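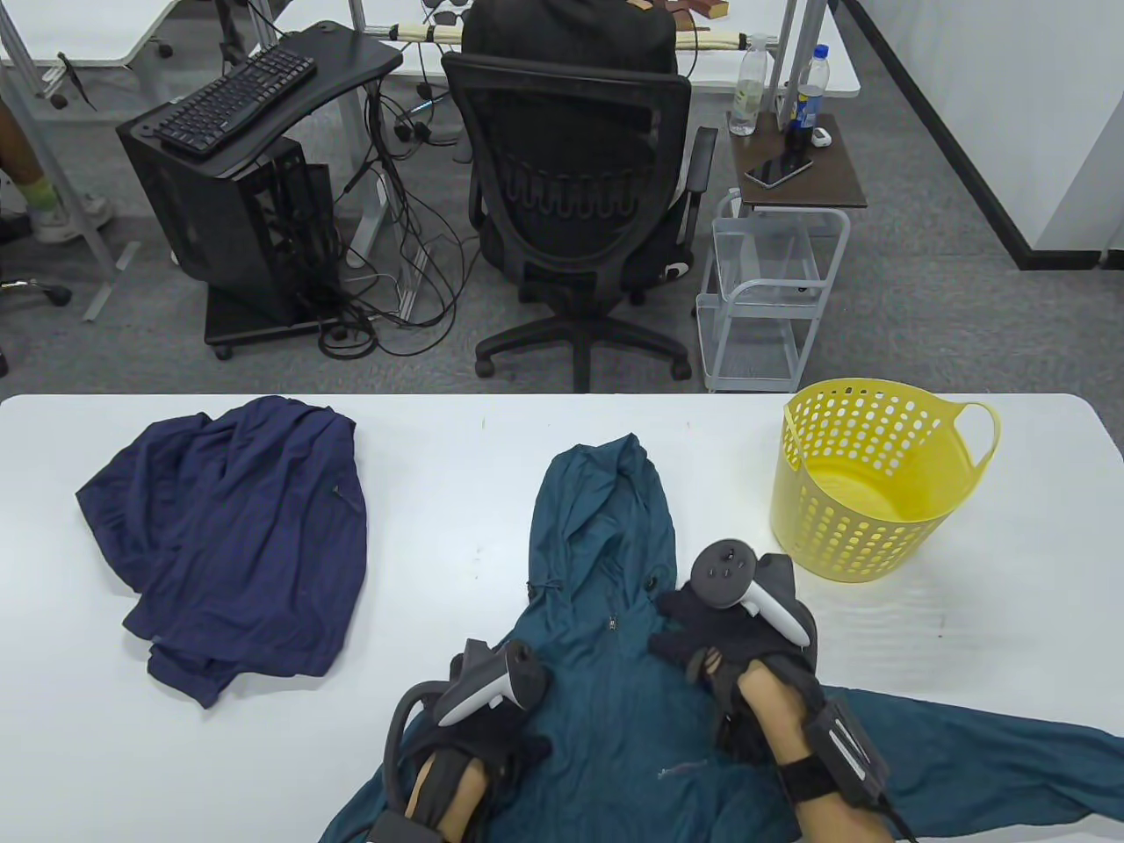 디코더를 새로 장착한 기관차의 주소는 몇 번입니까?
공장 출하 상태의 주소는 3번입니다. Varma 디코더는 전 기종이 동일하며, 초기화 후에도 3번으로 돌아갑니다. 같은 선로에 출하 상태의 기관차가 두 대 이상 있으면 한 번의 조작에 모두 반응하므로, 장착 직후 한 대씩 프로그래밍 선로에 올려 주소를 변경하십시오.

짧은 주소와 긴 주소는 어떻게 다릅니까?
짧은 주소는 CV1에 저장되고 긴 주소는 CV17과 CV18에 나누어 저장됩니다. 어느 쪽을 사용할지는 CV29의 비트 5로 결정됩니다. 비트 5가 0이면 짧은 주소, 1이면 긴 주소가 유효합니다. 두 값은 동시에 저장해 둘 수 있으나 일반 운전에서는 하나만 작동합니다.

차량 번호를 그대로 주소로 쓰고 싶습니다. CV 값은 어떻게 계산합니까?
Vomano 조작기의 주소 메뉴에서 입력하면 자동으로 계산됩니다. CV를 직접 입력하는 경우에는 주소를 256으로 나누어 몫에 192를 더한 값을 CV17에, 나머지를 CV18에 기록합니다.
주소 270: CV17 = 193, CV18 = 14
주소 275: CV17 = 193, CV18 = 19
CV17을 먼저 쓰고 CV18을 나중에 쓰십시오. 마지막으로 CV29의 비트 5를 1로 설정해야 긴 주소가 적용됩니다.

주소를 변경했는데 기관차가 움직이지 않습니다.
다음 항목을 순서대로 확인하십시오.
1) 조작기에서 선택한 주소가 새 주소와 일치하는지
2) CV29 비트 5의 값
3) CV19(중련 주소)의 값이 0인지
문의 건의 상당수는 세 번째 항목에 해당합니다. 중련 운전 후 CV19에 값이 남아 있으면 본래 주소로 보낸 속도 명령은 무시됩니다. 전조등만 켜지고 주행하지 않는다면 CV19부터 확인하십시오.

디코더 초기화는 어떻게 합니까?
프로그래밍 선로에서 CV8에 8을 기록합니다. 기록 후 전원을 차단하고, 전조등이 꺼진 것을 확인한 뒤 다시 인가하십시오. 사용자가 변경한 속도 곡선, 기능 매핑, 음량 설정이 모두 삭제되므로 필요한 값은 미리 적어 두십시오. 사운드 프로젝트 자체는 지워지지 않습니다.

프로그래밍 선로에서 CV 읽기가 실패합니다.
바퀴와 레일 답면의 오염이 가장 흔한 원인입니다. 청소 후에도 같은 증상이면 모터 배선을 점검하십시오. 디코더는 모터에 짧은 펄스를 흘려 응답하므로 모터가 연결되지 않으면 읽기가 되지 않습니다. 대용량 콘덴서가 달린 사운드 디코더는 충전 전류 때문에 읽기에 실패하기도 합니다. 이때는 콘덴서를 일시 분리하거나 본선 프로그래밍(POM)으로 쓰기만 수행하십시오.

Loltus 객차의 실내등에도 디코더가 필요합니까?
단순 점등만 원하면 필요하지 않습니다. 실내등 기판에 브리지 정류기가 내장되어 있어 디지털 선로 전압에서 상시 점등됩니다. 조작기로 개별 점멸하려면 기능 전용 디코더를 추가해야 합니다. 천장 내부의 장착 공간은 길이 30mm이며, 이보다 긴 제품은 화장실 칸 내부에 세워서 넣습니다.

아날로그 레이아웃에서도 주행할 수 있습니까?
CV29의 비트 2가 1로 설정되어 있으면 직류에서도 주행합니다. 사운드 디코더는 기동 전압이 높아 조절기를 상당히 돌린 뒤에야 움직입니다. 펄스폭 변조 방식의 조절기는 오작동을 일으킬 수 있으므로 사용하지 마십시오. 디지털 전용으로 운용할 경우에는 비트 2를 0으로 두는 것이 좋습니다. 순간 단락 이후 기관차가 급발진하는 현상이 줄어듭니다.

저속에서 울컥거립니다. 어느 CV를 조정합니까?
CV2(기동 전압)를 한 단계씩 올려 속도 단계 1에서 막 움직이기 시작하는 값을 찾습니다. 그다음 CV3(가속)과 CV4(감속)를 조정합니다. 역기전력 제어 관련 CV는 제조사마다 번호가 다르므로 해당 디코더의 설명서를 따르십시오. 조정 전에 양방향으로 충분히 길들이기 운전을 하고, 기어에 굳은 윤활유가 없는지 확인해야 합니다.

진행 방향이 반대입니다.
CV29의 비트 0을 반전하면 주행 방향과 전조등 방향이 함께 바뀝니다. 주행 방향만 반대이고 전조등은 맞는다면 모터 배선(주황색과 회색)이 서로 바뀐 것입니다. 이 경우에는 CV로 처리하지 말고 배선을 수정하십시오.

8핀 소켓에 플러그를 거꾸로 꽂으면 고장 납니까?
8핀 규격은 역삽입 시 주행은 되고 전조등이 들어오지 않는 것이 일반적입니다. 전원을 끄고 1번 핀 표시를 맞추어 다시 삽입하십시오. 21핀과 PluX 규격은 색인 핀이 있어 정상적인 방법으로는 역삽입되지 않습니다. 21핀 디코더는 차종에 따라 기판의 어느 면이 위로 오는지가 다르므로 차량 설명서를 확인하십시오.

장착 대행을 의뢰하려면 무엇을 보내야 합니까?
차량 본체, 원래 포장, 차량 설명서를 함께 Pollum 작업실로 보내 주십시오. 희망 주소와 전조등 설정을 메모로 동봉하면 설정까지 완료하여 반송합니다. 별도 기재가 없으면 주소는 3번으로 둡니다. 탈락한 부품은 작은 봉투에 따로 담아 주십시오.

변환표의 오류는 어디로 알립니까?
이 페이지의 CV 값과 계산식은 Kayode Ojo가 관리합니다. 문의 양식의 분류에서 '디코더'를 선택하고 디코더 형식명과 CV7, CV8의 판독값을 기재해 주십시오. 개정 내용은 1월에 일괄 반영합니다.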